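This site uses cookies to remember your settings. By carrying on you accept this.

Filtering gripper width in the Clarkard logs

Posted in December by the author of the Wostanden notes

I spent most of this week on the part of Clarkard that turns raw recordings into something a policy can train on. The trouble was gripper width. We estimate it from the image, and the value jumped whenever a fingertip went dark or passed behind something.

Out of 456 recordings, 214 had at least one jump big enough to matter. My first fix was a plain median filter. It removed the spikes but also delayed the closing by up to four samples, so the policy learned to grip late.

The second fix works better. Each width now carries a confidence score, and low scores are filled in from both sides. It runs offline, so looking ahead is fine. Badov, our replay tool, shows the old and new curves together at 60 Hz.

Plates are still the hardest case. The rim is thin and sits between the jaws, and the shadow of a fingertip on a pale surface can look like an edge to the detector – I have not solved that yet.

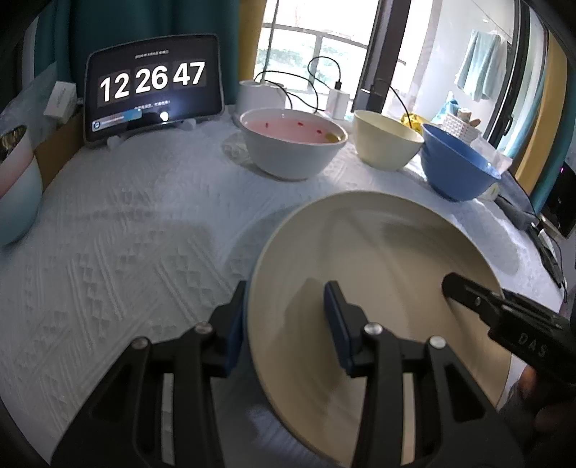
What is left to do

Move the confidence threshold out of the code and into the Lindqvist config file. Then run the whole set again overnight and compare.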